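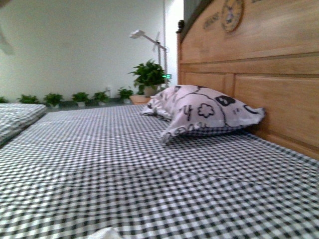

Grilness publishes its house rules for robots that work in bedrooms

HALVORSEN, 16 February 2025 – Hi, I'm Anselmo Henao, and I look after home practice at Grilness. Today we're putting our bedroom rules online, all 38 of them, free for anyone to copy, change or argue with!

Kitchens get most of the attention in our field, and I get why (knives, hot pans, glass). But a bedroom is where people keep their private things, and I wanted rules that start from there. So the first one is about asking. The person who lives in the room says what may be touched, and that list gets read out loud before the robot is switched on. Pillows, plants, lamps – if it isn't on the list, it stays where it is.

Then there's the nightstand. Rule 12 used to run to 2 pages and now it's one short paragraph, which I'm very happy about. Things set out for a task go on the top with clear space between them, drawers stay closed unless opening one is the task, and cords on the floor get checked before each run.

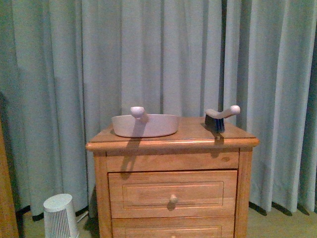
Page last changed: 16 Feb.

Tadeusz Sobczak at Vosisora went through our draft line by line and sent back pages of notes (thank you, Tadeusz, I think!). He pushed hard for a stop word that works from the doorway, and he was right. It's Rule 4 now.

The rules come out of 375 home visits under our Werum project, and we'll keep changing them as we learn more. The next version is planned for September. Printed copies are on the way too – we ordered 3000, so please ask for some. If you run robots in people's homes and do something differently, write to me at the Grilness press desk. I read everything that comes in.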